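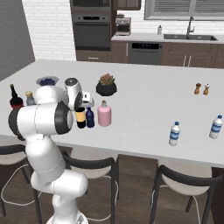 Hye-jin Bae wrote to ask whether the break room arm at Vorkville means fewer hours for the morning attendants. At our site it did not, but the hours went to different work, and people should hear that before the arm is switched on. These steps cover a changeover for an island counter with bottles and small containers. They assume the layout has already been tried in simulation, as ours was.

1. Write down the job as it is done now

Ask the attendants, not the supervisor. At Bellmont the written procedure said "clear and reset counter." The attendants were also checking caps, turning labels to the front and pulling anything past its date. The arm was only going to do the moving. Everything else on the list stayed with a person and had to be put on the schedule.

2. Split the counter

Decide which items the arm may pick up and which it leaves alone. We let it handle bottles. Bowls and plants stay where people put them. 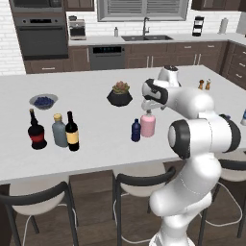 Post the split where the shift can read it. If someone adds a new kind of container, it goes on the "people only" side until it has been run in simulation. Our first list was revised in October after the attendants pointed out two items we had missed.

3. Run the layout before the shift sees it

We ran 2,884 simulated picks on the Prarkisach layout and logged 168 that needed a second try. Go through the log with the attendants. They will be the ones standing there when a pick fails, and they should know what a retry looks like and when to press stop.

Change one thing between runs. If you move the stools and the bottles together, you won't know which one made the difference.

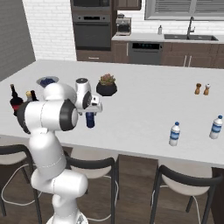
Keep the bottle spacing from the run you accept and use it as the starting layout on the floor.

4. Rewrite the shift sheet

Name one person per shift who answers for the arm. Give that person 8 minutes at the start for checks and take the same time off another task. Mareike Brandes left this out of the first sheet, and the checks were being done during breaks.

5. Review pay grades

Stopping, clearing and restarting the arm is added responsibility. Settle the grade before training begins. 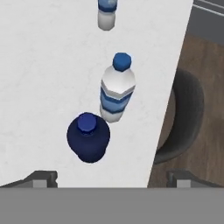
Simulated view over the open gripper, with the navy bottle nearest.

6. Hold a review after the first month

Bring the retry log and the shift sheets. Ask what has become slower as well as what has become faster.

Last updated 22/03/2020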